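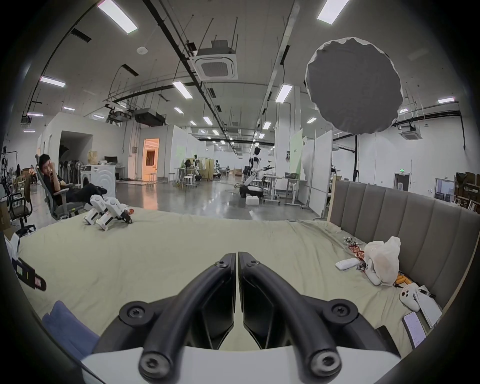
Bed status, 4 pm: snack wrappers, game controller, papers, phone.

My rule is everything comes off the bed before any folding starts. Rubbish first, then papers in one pile, then whatever needs charging. Takes me 10 minutes if I don't stop to read the papers – I always stop to read the papers.

Next is undies. I used to just chuck them in the drawer, but Vinzenz got me onto folding them and I'm a convert!
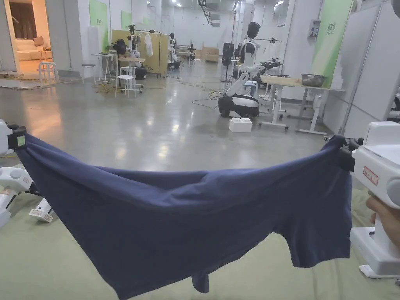
Hold the waistband out by both ends so it's nice and straight, lay it flat, sides into the middle, then roll up from the bottom and tuck into the band. I can fit 16 pairs in one drawer now (colour sorted, don't judge me).

Socks tomorrow. Send snacks.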